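Teleop notes, part 3: remapping the clutch

Posted August 18, 2021

The first two posts covered the network link and the recording format. This one is on the hand controller, where most of my bad demonstrations came from.

The setup has not changed. Two simulated arms face each other across a table, and I drive them one at a time or together with a pair of handheld controllers. The logging and playback tool is Fodavham, which I wrote last year and keep changing. The physics runs on the desktop under my desk. Each demonstration is one attempt at a short task, saved as joint positions, gripper opening and camera views, and the good ones go into training a policy.

In part 2 the clutch was a toggle. Press once and the arm follows your hand, press again and it stops. I recorded 200 demonstrations of a grasp and lift this way and threw out more than I want to admit. The usual failure was losing track of which state I was in. I would reach down to scratch my knee and the arm would swing through the table.

The clutch is now a hold. The arm follows only while the side button is down. When the button is released, the target pose is frozen, and when it is pressed again the new hand pose becomes the zero point. This lets you work in small strokes, the way you move a mouse on a pad that is too small. It is slower over long distances and much better over the last few centimeters.

I also changed the scaling. Translation is 1:1 in free space and drops to 1:4 when the gripper trigger is partly pulled. Rotation is never scaled. I tried it, and the mismatch between my wrist and the arm's wrist made me feel slightly ill.

The objects are a can of luncheon meat and a ball. The can is a good test for the new mapping. It is a box with rounded corners, so a gripper that comes in a few degrees off will turn it before closing on it, and the demonstration then contains a correction the policy will copy. The ball takes its color from the episode config.
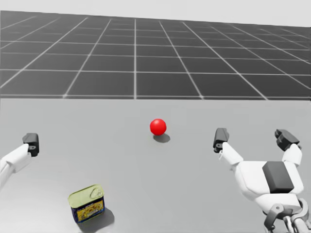
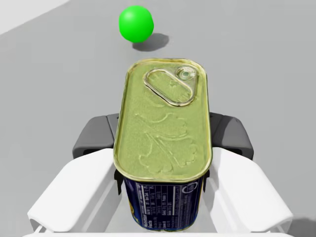 First: both grippers clear of the objects. Second: the can between the fingers, green ball beyond it.

The close view is the one I use for the grasp. The wide view is fine for getting the arm into the neighborhood, but it tells you very little about whether the fingers are square to the sides of the can. I now keep the close view large on the main monitor and the wide one small in a corner.

Contact is still the weak point. The controllers have a vibration motor and nothing else, so I buzz it in proportion to the summed contact force on the finger pads, with a dead band at the bottom to hide solver noise. Without the dead band it buzzes all the time and you stop noticing it. The trigger sets a target opening, which means squeezing harder than needed only raises the position error. I clamp that error before it reaches the gripper controller. An unclamped squeeze can push the can into the pad geometry, and the solver then ejects it at high speed.

Numbers for anyone comparing. The log for the whole month holds 2,303 clutch presses. Median strokes per demonstration went from 12 in the first session with the hold clutch to 8 in the latest one. I would not read much into that, as there is only one operator and he was practicing.

Known problems:

Releasing the clutch during a fast move leaves a velocity step in the recording. I filter it on export, but it should be fixed at the source.

Left and right controllers swap if they are powered on in the wrong order. Fodavham now refuses to start recording until you pull the left trigger.

Playback drifts if the physics timestep differs from the one used in recording. Save the timestep in the header.

Handing the can from one arm to the other is next. That needs both clutches held at once, and my current bindings put the reset command on exactly that combination. Part 4 should be up in September, after I have moved it.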